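Folding, with handles

If you have rung the linen office lately and been told that everyone is upstairs with the grippers, this is what it meant.

Since July the house team at Vuvico has been spending part of each shift folding things the long way round. You hold the gripper by its body, you look at the blouse, you think how you would do it with your hands, and then you do it with two black fingertips instead. What you do is recorded and goes off to Fondel, where it is used to teach a machine to fold. The machine is due in the Verbruggen building some time after the new dryers, and as the new dryers were due last winter we are not holding our breath.

The plan as first explained to us was that the machine would take over the "simple flat goods", meaning sheets, towels and pillowcases, and we would be free for the more skilled work. Most of us nodded. Then somebody at the back asked what the more skilled work was, and the meeting went on a good deal longer than the sandwiches did.

It is a fair question and we have been chewing on it since. At the moment a person on the house team does the whole job: goes in, strips the bed, sorts what is on it, takes away what needs washing, brings it back, folds it, puts it in the right drawer, and has a chat with the customer about the drawer. Folding is the dull bit. It is also the bit where you sit down. Take the folding out and you have a job that is all stairs and drawers, and a few people with knees have pointed this out in writing.

Pieter Declercq in planning came over to hear this in person, which was decent of him, and took a turn with the gripper while he was there. He picked up a flannel on his first go and looked very pleased. He was then handed a cardigan. We will leave that there, except to say that the planning sheet used to allow the same time for gripper work as for ordinary folding, and the following week it did not.

What has changed already, before any machine has come through the door? More than I would have guessed.

First, the rota. Gripper sessions are 40 minutes, and you do not do two in a row. They used to be tacked on to the end of the late shift, when everyone's wrists had gone home ahead of them. Nathalie Dekker got that moved to mid-morning, and she also got them counted as proper working time and not as "training", a word that had been doing some quiet work on the payslips. If you did sessions before the change and they are down under the wrong heading, take your slip to her and not to the front desk. The front desk knows nothing about it and would like it kept that way.

Second, how we fold. It had never come up before that we all do it differently. I go sleeves first. Half the team goes sleeves last. There is one school that rolls, and those people have been allowed to carry on so far without anyone raising their voice. Fondel wrote to ask which was the correct method, and we wrote back that there was not one, and they replied that this was very useful, in the tone people use when it isn't. For now the agreement is that you fold as you would for a customer and nobody tidies up your style. If a T-shirt comes out of the machine one day rolled like a sausage, we will know whose doing it was.

Third, and I did not see this coming, lace. Lace was not on the list of simple flat goods. But we work on real beds with what is really on them, and real beds have nighties and blouses and little edged cloths that belonged to someone's mother. A hand knows lace without being told. You slow down, you take it from the plain part, you do not drag it. Try that with a pair of jaws and you find yourself having to decide, out loud and in advance, what your fingers have been doing on the quiet for years. Several of the older hands have found this interesting. I found it tiring, and then interesting, and then it was time for tea.

The same goes for quilts. You would think a soft bed was an easy place to fold on. It is a dreadful place to fold on. Everything sinks, and if you take hold a bit too low you come up with the thing you wanted and a good pinch of the bedspread as well. The Vurnonen depot do their sessions on a table and have been telling people how well they are getting on. We have invited them to come and try a bed.

On the large question, which is whether there will be fewer of us, we have what we have had from the start: a promise that no hours will be cut on the house team while the trial lasts, and a friendly vagueness after that. Nathalie has asked for the second part in writing. She has asked 3 times. Pieter says it is with the people it needs to be with. I do believe him, I just wonder whether they have a tray for it.

In the meantime there is a proposal that people who have done a good stretch of gripper work should be first in line for the new posts looking after the machine, when there is a machine. The posts have a grade but no description yet. If you have views on what should be in it, and I know that you do, because I have shared a van with you, write them down and put them in the green folder in the linen office. Short is fine. "Sitting down" has already been suggested and need not be submitted again.

Two views from a mid-morning session, for those at the depot who believe it is all done on tables: 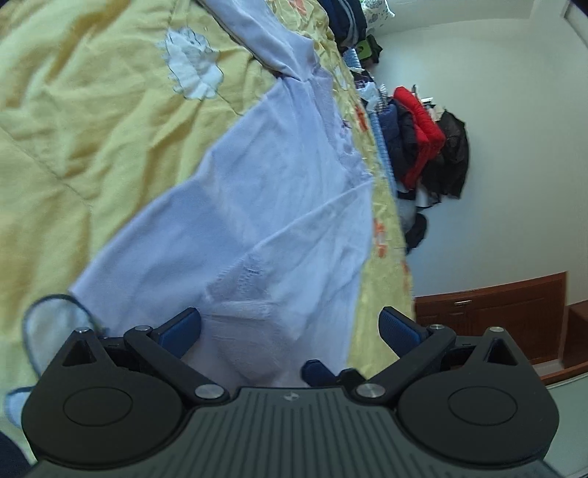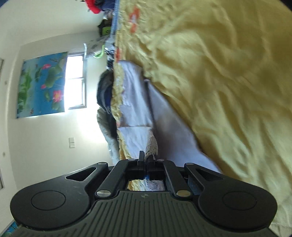
Gripper folding on the yellow bedding. The lavender garment with the lace is in the first picture; in the second, the jaws have hold of a small cream lace-edged cloth.

Next round of sessions: the sheet is up by the kettle. Please put your own name down and not somebody else's. Left-handers, the grips can be used either way, so that excuse has gone, sorry. If your wrist aches afterwards, tell Nathalie the same day and it goes in the book. And would whoever took the good stool back to the ironing room kindly return it to the linen office, where it lives.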